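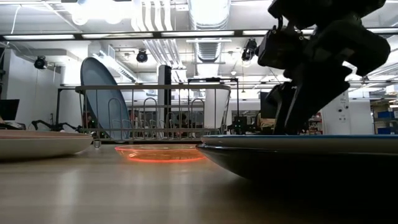 4. Setting up the drying area

4.1 Before you start

The Flernon countertop dish rack is supplied flat. Assemble it on the surface where it will be used, as the drip tray can unseat if the rack is carried once the side panels are fitted. Sections 4.2 to 4.4 apply to both the standard and the wide model. Owners of the wide model should also read Section 4.5.

You will need:
– the rack base and two side panels
– the drip tray and swivel spout
– four rubber feet
– the cutlery cup
– a soft cloth
– a spirit level (not supplied)

No tools are required. Do not use pliers or a mallet on the locking tabs.

4.2 Assembly

1. Wipe the countertop and let it dry completely. The rubber feet do not grip on a damp or greasy surface.

2. Turn the base upside down on the cloth. Press one foot into each corner socket until the flange is flush with the wire.

3. Turn the base upright. Hold the left side panel at a slight angle, hook its lower rail under the base wire, and rotate it to vertical. The tab closes with a click.

4. Repeat for the right side panel. The panels are not interchangeable. The right panel has two extra loops for the cutlery cup.

5. Pull each panel outward with light pressure. If a panel moves, release the tab, check that the lower rail is fully hooked, and refit.

6. Slide the drip tray in from the front with the raised edge toward the back wall.

7. Hang the cutlery cup on the two loops.

CAUTION: The cut ends of the base wire are capped. If a cap is missing, do not use the rack. Order a replacement set (see Section 9).

4.3 Leveling and drainage

The tray has a built-in fall toward the spout. On a level countertop this is enough to drain it. On a countertop that slopes away from the sink, water will collect at the rear corners and leave scale.

1. Place the spirit level across the tray from front to back, then from side to side.

2. If the countertop slopes away from the sink, fit the thicker pair of feet on the far side.

3. Turn the spout so that it overhangs the sink by at least 10 mm.

4. Pour 250 ml of water slowly into the back of the tray. Nearly all of it should reach the sink. A thin film left on the tray is normal.

5. Check under the rack for leaks. If the countertop is wet, remove the tray and look for a lifted edge.

NOTE: The spout can be set to the left, center, or right. To change position, pull it straight out, turn it, and push it back until the ridge is hidden. Do not force it past the stop.

4.4 Loading

Load the rack from the back to the front. Plates stand in the rear slots and face the same way. Bowls go in the front section, open side down and tilted, with a gap between rims. Bowls placed flat will trap steam and stay wet inside.

Plates with a deep rim may need every second slot. Cups and small dishes can be placed on top of the side rails only if the rack holds no glassware below.

Place knives in the cutlery cup with the blade down. Long knives should be dried by hand.

Do not stack dishes in the rack while they are wet. Stack them once they are dry, and keep heavier pieces at the bottom of the stack. Glazed stoneware with an unglazed foot can scratch the piece under it – a paper towel between the two is sufficient.

CAUTION: Do not place pans straight from the stove on the rack. The coating softens with heat and will not recover.

4.5 Wide model only

The wide model is 800 mm long and has a center support. Fit the support before the side panels. It snaps onto the middle base wire with its flat side down. Without it, the base will sag under a full load and the tray will no longer drain.

Allow 1000 mm of clear countertop so that the tray can be removed without lifting the rack.

4.6 Routine care

Empty the cutlery cup and rinse it every few days. Remove the tray once a week and wash it in warm water with dish soap. For scale, use equal parts white vinegar and water, leave for around 10 minutes, and rinse. Do not use bleach or steel wool on any part.

The tray and cup are safe in the top basket of a dishwasher. The base and side panels are not.

Check the feet when you clean the tray. A foot that has gone hard or shiny should be replaced. Replace all four at the same time, or the rack may rock.

Continue to Section 5 for the optional wine glass rail.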